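Living With the Kindia: One Arm, Sixty Days, a Whole Lot of Empties

I should tell you up front that I am the kind of person who reads the rental agreement. All of it. So when the Kindia people in Prellville agreed to let me try their tidy-up arm under the same terms as any paying customer, I sat down with a cup of coffee and a highlighter and got through the thing before lunch. It is a 60-day rental with one setup visit, phone support until six in the evening, and a clause about pets that I had to read twice (they would like your cat kept out of reach, please).

What Kindia sells is pretty easy to explain over the fence to a neighbor. You get a robot arm, you get the software that runs it, which is called Aster, and you get a person who comes out and helps you teach it a few jobs. Picking up after people is the big one. Their customers so far are mostly break rooms, school workshops and small offices, the kinds of places where things get set down on the nearest flat surface and stay there until Christmas.

The person who came out for me was Ginette Baudry, and I liked her right away because she brought her own extension cord. She has been doing setups for the company since they had exactly one arm to set up, and she talks to the equipment under her breath the way my grandmother talked to her oven.

Getting it going

Setup ran 40 minutes by the kitchen timer. I had been warned to expect a whole afternoon, so this was a nice surprise! Most of it was Ginette walking around the drawer cabinet we'd picked as the work area, checking how far the arm could swing, and then going back to her laptop to tell Aster where the edges were. She asked me what I wanted it to learn first. I said bottles. Everybody says bottles, she told me.

The teaching part is where you come in, and it's more fun than it sounds. You lead the arm through the job a handful of times with a little hand controller, and Aster keeps what it likes and asks you to repeat what it doesn't. My first tries were terrible. I moved too fast and let go too soon, and a polite message came up on the screen suggesting I try again "at a relaxed pace." By my second cup of coffee I had the hang of it – you have to move like you're putting a sleeping baby down.

What it's like to watch

I've seen plenty of demo videos where everything is spotless and the object is a perfect red cube. I wanted crumpled water bottles and snack wrappers, the stuff I really have to deal with.

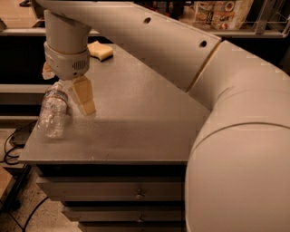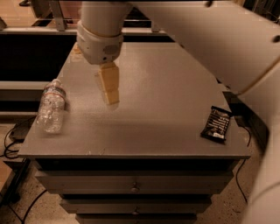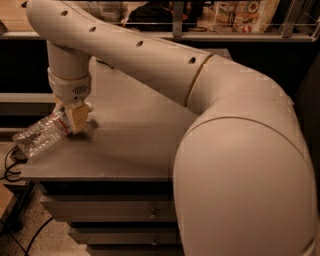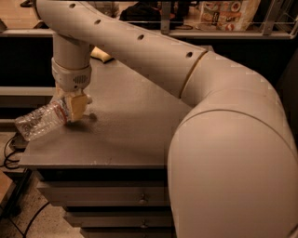
The grip, the noise and the speed

The fingers were my favorite part. A thin plastic bottle is a mean thing to ask a machine to hold, with all those ridges and creases and hardly any weight to it, and I was sure it would either get squashed or go shooting across the room. You can set how hard the fingers close on a scale in the Aster menu, and I'd suggest starting lower than you think you need. I began near the top, like a fool, and made a sound I can only compare to stepping on a bag of chips.

Bottles by the neck went best for me. Grabbing around the middle worked too, but the bottle liked to swing, and then the arm would take its time lining up again. Wrappers are harder. A flat wrapper on a flat surface doesn't give the fingers much to get under, and I had a lot of near misses before Ginette showed me a trick where you teach it to come in at one corner. After that I got a decent run going. It still isn't something I would brag about.

Noise was no trouble at all. There's a low hum when it travels and a small click when the fingers open, and I took phone calls next to it without anybody asking what was going on over there. It isn't quick, though. I can clear a tabletop in the time it takes this arm to think about the first bottle, and if you're the impatient type you will want to leave the room. I'd set it going at five o'clock and go do the dishes.

The part about money

Kindia charges $1767 for the 60 days, setup visit included. I gasped a little, I'll admit it. Then I called Gaspard Picard, who runs the Maillard print shop across town and has had one of these on rental since January, and asked him straight out if he felt robbed. He didn't. He has three people on the late shift and they'd been squabbling for years over who clears the packing bench, and now none of them does. He did grumble about the cables, and he wishes the second visit weren't an extra charge. Fair complaints, both of them. I had my own little fight with the cables and would pay good money for a proper cover to run along the floor.

I asked him what else he'd taught it and he said sponges, rags and "those awful little coffee cups." I haven't had any luck with cups yet, so I'm going to go over there and watch his.

Things I'd change

The hand controller is too big for my hands. There's a smaller one on order, Ginette says, but she couldn't give me a date.

Aster's job list only lets you use short names, so mine now reads BOTTLE 1, BOTTLE 2, BOTTLE OLD and BOTTLE DO NOT USE, and I've run the wrong one more than once.

I would also love a pause button on the arm itself. Right now it's on the screen and on the controller, and both of those have a way of being on the other side of the room when you want them. The red stop button that comes in the box works fine, but then you have to start the job over from the beginning, and that gets old.

Who should rent one

If you've got one messy surface and the same kinds of things landing on it every day, I think you'd be happy. A shop, a classroom with a workbench, a club room with a snack table. If your mess changes every day you'll spend more time teaching than you save, at least for now, and I would wait and see what the next version of Aster can do. For a regular house it's a stretch at that price, even with me rooting for it.

I have it for another couple of weeks and I'm starting on socks tomorrow. Ginette sighed when I told her, then asked me to send her the video.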